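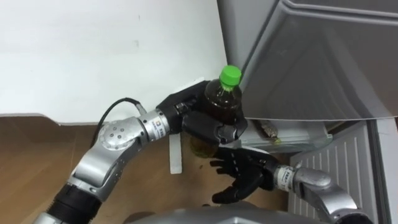
Item 1: Where we are with the fridge task

Okay, I'm typing these up from my own scribbles again, so if I've got your point wrong, shout and I'll fix it. We met at 10:30 in the small room at Vordale, with the two folks from Lenz on the speaker (the echo was bad, sorry).

We have 398 demos of the bottle task saved so far, all done by remote control. The goal for the end of June is still 2,000. I said that sounds like a lot and was told it is a lot. Both arms are in play for this one: left hand around the middle of the bottle, right hand open underneath, palm up. The bottle with the green cap stays in the set, since the operators like how easy the cap is to spot on the headset.

Item 2: How we hold the bottle

This took up most of the hour! Half the room wants the left hand lower, because with the fingers wrapped around the middle you only get the shoulder and neck sticking out on top, and that's the part you'd want to hand to a person. The other half says the middle grip feels safest when you're driving it from the chair. I'm in the second half, for the record, having dropped my share.

We agreed to keep the middle grip for now and record 75 runs with a lower one, saved in their own folder so they don't get mixed in. Please, please use the folder.

Item 3: The open right hand

Question from Lenz: do we really need the right hand waiting under the bottle every time? Some operators bring it in early, some bring it in late, and a couple forget it until the end. The Ornska training run last month came out jerky on that side, and we think (don't know yet) that the mixed timing is to blame. From now on the right hand goes palm up under the bottle before the left arm moves away from the fridge. I'll put that on the card by the operator chair.

Item 4: Guiding by hand

We tried moving the arms by hand for the door part and it went better than I expected. You can feel when the door wants to swing, which you just can't with the controllers. The trouble is that the person doing the pushing ends up in the head camera view. Thirteen of those runs had to go for exactly that reason. We'll keep hand guiding for the door only and stick with remote control for anything with a bottle in it.

Item 5: Kekska update

The new version of Kekska (our recording tool) drops the last second of a run if you hit stop too fast. Wait for the beep. A fix is coming, no date.

To do

Me: operator card, folder for the low grip runs
Lenz: look at the Ornska run again, right arm only
Everybody: wait for the beep

Next meeting is same room, 10:30, and I'm bringing a better speaker.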